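3.2 Comparaison des pinces

Le cahier des charges imposait une pince à deux mors, montée sur le même poignet et pilotée par la même carte pour tous les essais. Deux modèles ont été retenus après l'étude préliminaire d'octobre : la Forkico, à mors parallèles entraînés par biellettes, et la Mancuso, à mors pivotants. Une troisième, à ventouse, a été écartée dès la première semaine faute d'alimentation en air dans la salle.

Les deux pinces utilisent le même servomoteur. La position des mors est relue par le bus série, le courant également. Le contrôleur Plutia envoie les consignes de position et coupe le mouvement de fermeture lorsque le courant dépasse un seuil fixé par logiciel. Ce seuil a été réglé une fois au début de la campagne et n'a plus été modifié, sauf pour la série C (voir 3.4).

3.3 Protocole

Les essais se déroulent sur la maquette de cuisine Mekel, qui comporte deux bacs de profondeur différente. La prise dans un bac est plus contraignante que sur un plan dégagé : le poignet doit descendre sous le niveau du rebord et l'orientation de la pince est limitée par les parois. Ce cas avait été demandé par notre encadrant, Geert Visser, lors de la revue intermédiaire.

Objets utilisés : des blocs rectangulaires rigides et des légumes factices en plastique. Pour chaque essai, l'opérateur amène le bras en position d'approche par téléopération, lance la fermeture, puis commande une remontée verticale à vitesse constante. L'essai est compté comme réussi si l'objet reste dans les mors jusqu'à la position haute et y demeure cinq secondes. Un contact avec la paroi n'est pas éliminatoire mais il est noté.

La campagne compte 239 essais, toutes configurations confondues. Les séries A et B portent sur les blocs, la série C sur les légumes factices.

3.4 Résultats

Sur les blocs, la Forkico obtient 94 % de réussite et la Mancuso 59 %. L'écart s'explique surtout par le comportement en fermeture. Les mors pivotants décrivent un arc et poussent le bloc vers le fond du bac avant de le serrer ; si le bloc est légèrement de travers, il tourne et s'échappe. Avec les mors parallèles, les faces viennent à plat et l'erreur d'alignement est en partie absorbée.

La série C est moins nette. Les formes coniques glissent dans les deux cas au seuil de courant nominal. Le seuil a donc été relevé de 40 %, ce qui améliore la tenue mais fait chauffer le servomoteur — nous avons dû imposer une pause entre deux essais. Les résultats de cette série ne sont pas directement comparables aux précédents et figurent à part en annexe B.
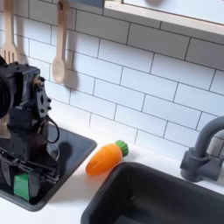 Figure 7 — Pince à mors parallèles dans le bac gauche, bloc vert serré entre les mors.

Le passage du câble a posé plus de difficultés que prévu. Au niveau du poignet, il forme une boucle libre qui peut venir frotter sur le rebord quand le bras descend dans un bac. Une longueur plus courte a été testée, mais elle limitait la rotation du poignet. Nous avons conservé la boucle et ajouté une marge latérale dans la trajectoire d'approche.

3.5 Limites

La téléopération introduit une variabilité que nous n'avons pas mesurée séparément. L'opérateur était le même pour les séries A et B, pas pour la série C. Par ailleurs, l'éclairage latéral projette l'ombre du bras sur les bacs, ce qui gêne l'estimation de la profondeur à l'œil et gênerait aussi une détection par caméra. Ce point devra être traité avant tout essai en mode automatique.

La Forkico est retenue pour la suite du projet. Le montage, les fichiers de configuration et les relevés bruts ont été remis à l'encadrant le 21 mai 2021.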